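January 8, 2026

Back in the lab after the break and my wrists are already complaining! Ashok wanted the old hand-held grippers (the Stivers) set against the new pair from Araya before we order anything, so guess who spent the day pinching the air over a table. Margit read out the prompts from her laptop and I did what she told me to. Open, close, hover, open again. I got through 39 runs with each pair before lunch and my left hand went on strike somewhere near the end of the second batch.
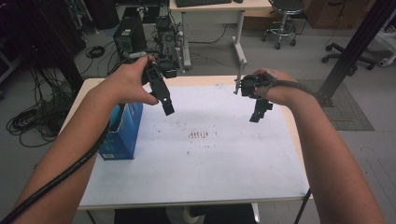 Anyway, the weight is fine. Everyone worried about the weight and I hardly thought about it. What gets me is the cable, because every time I turn my left hand inward it tugs along my forearm and I start holding my elbow funny, and then of course that funny elbow ends up in the recording. Stellan thinks we could clip it at the shoulder. I'd like to try that before we blame the grippers for anything.

The Araya trigger is nicer, I'll give it that. Softer at the start, and you can feel where the fingers are going to meet. The Stiver trigger is stiff and then all at once it isn't – I kept snapping it shut when I only meant to close it halfway. Ylva has smaller hands than I do and she says the opposite, so we're no further along there.

After lunch we looked at the finger cameras. I like a view with both fingertips in it and the paper marks between them, so I can tell how far off center I am.
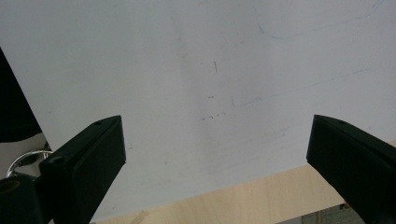

2 min read

Margit wants the view wider still. I'm not so sure, the marks are faint enough as they are and I was squinting at them on her screen. She's going to run the same 11 clips at both settings and we'll argue about it with something to look at.

Still to do: ask Gunnel at Felstead whether the 564 spare tips she has will fit the Araya, charge everything, find my wrist brace. I had it in October, I know I did.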